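Open Day at Landry: Two Arms and a Lot of Paper Cups

The Landry workshop opened its doors on 1 December 2023, and what a good crowd it was! There were 24 of us in the first group alone, which made for some friendly shuffling whenever a better view opened up. Esmaeil Vahidi ran the tabletop demonstration, a project called Pamau, in which two robot arms practice the sort of small jobs you'd find behind any café counter.
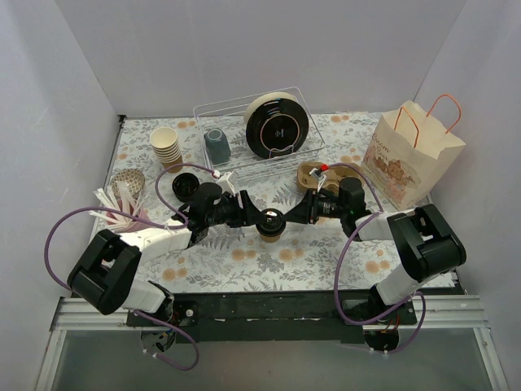
Esmaeil told us the team spent 16 weeks on cups before they let themselves try anything else. Paper cups sound easy until you think about how lightly you have to hold one, and how much a lid changes things. He was very open about the misses, too — his notebook has 800 attempts in it, good and bad, and he was happy to pass it along the front row.

Harvey Tremblay asked the question I'd been saving up: why two arms? One can steady while the other works, Esmaeil said, the same as your own hands on a jam jar. (Harvey has been trying to open things one-handed ever since.)
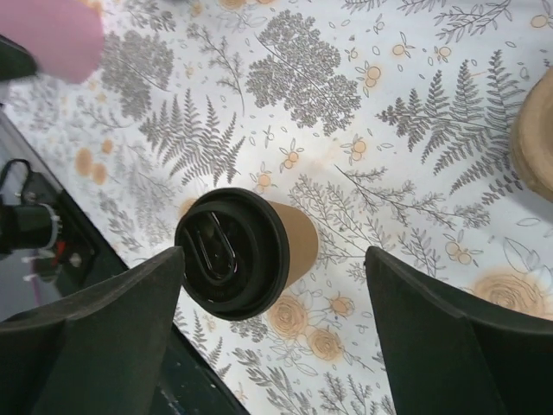
I stayed for 3 rounds and could easily have stayed for more. The questions got better as people relaxed, especially from the younger visitors, who wanted to know if the arms get tired and who does the washing up.

The next open day is planned for April, in the same room. Names to Harvey, please, and come early if you want to stand near the front.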